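**Two nights in Clatley, and why I'm going back in March**

Right, I promised a few of you a report on our trip to Clatley, so I'll put it in this month's newsletter and save myself writing the same email over and over. We drove up after lunch (four hours, with one stop for terrible coffee) and got in just as the lights were coming on along the harbor.

We stayed at the Mitia, a former customs house with 20 rooms and a front door so heavy I had to lean on it. The lobby smells of wood smoke and oranges. Check-in was quick and friendly, and the woman at the desk marked up a paper map for us without being asked, crossing out a restaurant that had closed over the summer and drawing a star next to the bakery. I still have it in my coat pocket.

Our room was on the second floor at the back. I'd asked for the harbor side and didn't get it, and for the first ten minutes I sulked. Then I noticed how quiet it was! The harbor rooms look out on the water, sure, but they also look out on the bar next door, and I heard from a couple at breakfast that it goes on until one. So if you sleep lightly, ask for the back. The bed was huge and a bit soft for me, though my husband was gone in about a minute. Bathroom small but spotless, a deep tub, really good thick towels, and hot water that came right away, which in an old building is worth a star by itself.

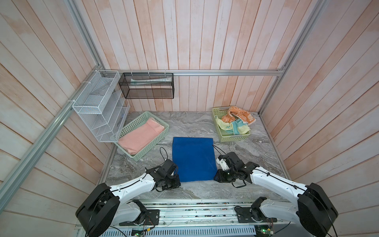
**Dinner at Stultis**

The hotel doesn't do dinner, only breakfast and a snack menu in the lounge, so on the first night we walked down to Stultis, five minutes away along the seawall. Go hungry! I had the fish stew with a big wedge of garlic toast and couldn't finish it. My husband ordered the short rib and would not share, so I can't tell you a thing about it except that he went very quiet. Dinner for two with a bottle of the house white, one dessert and a tip came to roughly $130. They don't take reservations for fewer than six, so you put your name on a list and stand outside with a drink, and on a warm evening that's no hardship at all. I wouldn't love it in the rain.

The second night we were lazy and ate in the lounge. Cheese plate, soup, a very good apple tart. The soup was lukewarm and they swapped it without any fuss.

**What to do with a whole day**

We took the cliff path out to Frimpong Point, which the map says is an easy walk. I'd call it easy for the first half. After the second gate there's a climb with 69 steps cut into the rock (there's a sign at the bottom, I suppose to give you time to change your mind), and no railing for the last stretch. The view at the top is wonderful, all the way down the coast, and there's a bench. Bring water, because the kiosk out there had already shut for the season.

In the afternoon I wanted the shops and my husband wanted a nap, and we both got what we wanted. Clatley has one main street and you can do it in an hour. There's a secondhand bookstore with a back room full of old travel guides, and I came away with three of them. Prices were fair everywhere except the gift shop at the ferry dock, where a plain mug was more than my lunch.

Now, the money part. The Mitia is $300 a night in the fall, with breakfast, and we paid $800 for the two nights once parking, tax and that second evening in the lounge were added on. It's a lot! The parking in particular stung, and it isn't mentioned on the booking page, so do ask before you commit. In March the rooms drop quite a bit and you can park on the street, and that's when I plan to be back.

I sent a draft of this around to a few readers who know the town, to check I hadn't got anything badly wrong.

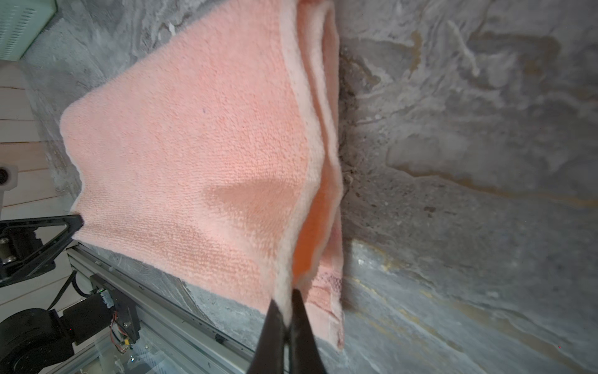 Zane Grigaitė wrote back that I'd been too kind about the breakfast, or at least too quiet about it: when she stayed, the eggs took half an hour and the pastries were gone by nine. She'd still go again, but she'd set an alarm. Fair enough. We were down by eight both mornings and had the pastries practically to ourselves, so I think her advice is good.

Ekow Abubakari had a tip I wish I'd known, that you can skip the steps by taking the inland track from the church and coming at the Point from behind. It adds twenty minutes and there's a muddy bit by the farm, but his knees prefer it. Mine might too.

If you're going before the end of the month, the little ferry is still running at weekends, cash only. Send me your own Clatley finds and I'll put the best ones in the next issue.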